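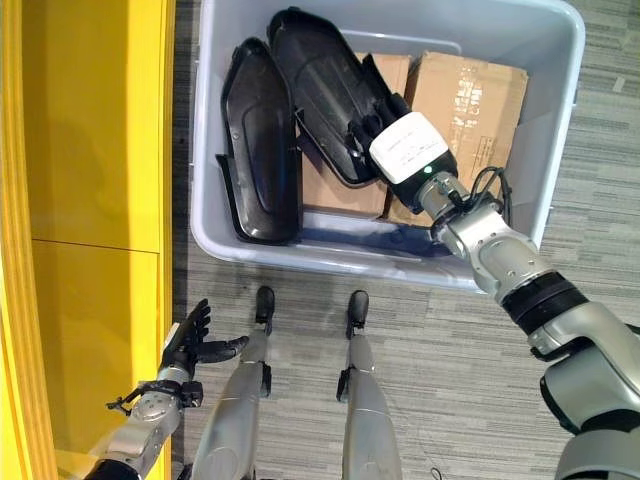
The bin of things I couldn't throw out

If you've been reading a while, you know I have a problem with boxes. Boxes from shoes, boxes from the toaster, a box that once held other, smaller boxes. So when I decided in February that the spare room was going to be cleared (really cleared this time!), I knew it would come down to me and the cardboard, and I knew who usually wins.

My cousin Talha Ansari lent me the big pale bin. He uses his for camping stuff and swears by them, and I have to say I get it now. Thick rounded rim, sloping sides, nothing for your sleeves to catch on. I'd been looking at the fancy storage crates with the clip lids at Shaikh, the hardware place on the Drinham road, and talked myself out of them twice. One bin, one chance. Whatever fit could stay and the rest had to go, and that was the whole system.

So what made it in? Two cardboard boxes, flat on the bottom, and two black plastic shells on top.

The shells need a little background. They're long, shiny, tapered things with a curvy inside, and they came home with me from a yard sale in Stamdale a couple of summers ago. The man selling them had them on the same blanket as a birdcage and a set of fondue forks. He told me they were covers off something and that somebody would be back for the rest of it, and then he let me have both for three dollars, so I don't think he believed that either. I had a grand idea about turning them into wall planters for the back porch. Ferns spilling out over the edges, very jungle, very chic. I even drew it. Cempaka Setiawan, my neighbor and the only person I know who can keep a fern alive, looked at the drawing for quite a long time and then asked where the water would go.

I still don't know where the water would go. But I'm not ready to let them leave, so into the bin they went.

Packing them was more of a puzzle than I expected. They're wide and rounded at one end and narrow at the other, with ridges and lips and little tabs in all the wrong places, so they don't stack the way you'd think two similar things would. I tried nesting one inside the other first – no. Then side by side, which ate up the whole bin. Then I stood one up close to the left wall and put the other at a slant next to it, and suddenly there was room to spare. I was so pleased with myself I went and made a sandwich.

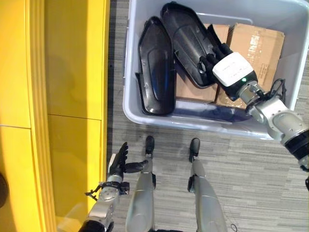 The slanted one next to its twin, cardboard on the right.

Now, the cardboard. Please don't write in to tell me to recycle it. I recycled a mountain of it! These two survived for good reasons. One came from a Trellel order, and it's a nice stiff brown box, the kind that holds up even after a long trip. The other is just a really good size. You'll understand if you've ever needed to mail an awkward present in a hurry and found yourself taping two cereal boxes together on the kitchen counter. The old packing tape is still on there, shiny as ever, and I've decided I can live with it. I did try peeling tape off one of the boxes that went out, and it took the top layer of cardboard with it and left me with a furry stripe.

A few things I'd pass along if you're facing a room like mine:

Put the flat stuff down before the odd shapes. I did it the other way around the first time and had to start over.

Glossy black plastic shows every single fingerprint. I gave up wiping the shells once I realized I was putting new prints on while I took the old ones off. They can get a proper going over when they come out again.

Work on the floor if your knees will let you. I'd started out with the bin up on the bed and kept having to reach down into it like I was fishing, and it went much faster once I moved it down. My back had opinions the next morning, but it has those anyway.

The rest of the room is still in progress. The closet is next, and there's a bag of curtain rings in there I've been avoiding, plus what I think is the other half of a lamp. Cempaka has offered to come sit on the bed and say "no" at regular intervals, and I'm going to take her up on it as soon as she's back from her sister's. Talha would like to know when he's getting his bin back. Talha, I'm working on it.

And if anybody has an idea about the drainage, the comments are open. I still have the drawing!

Contact | © All posts and photos belong to the author | Back to top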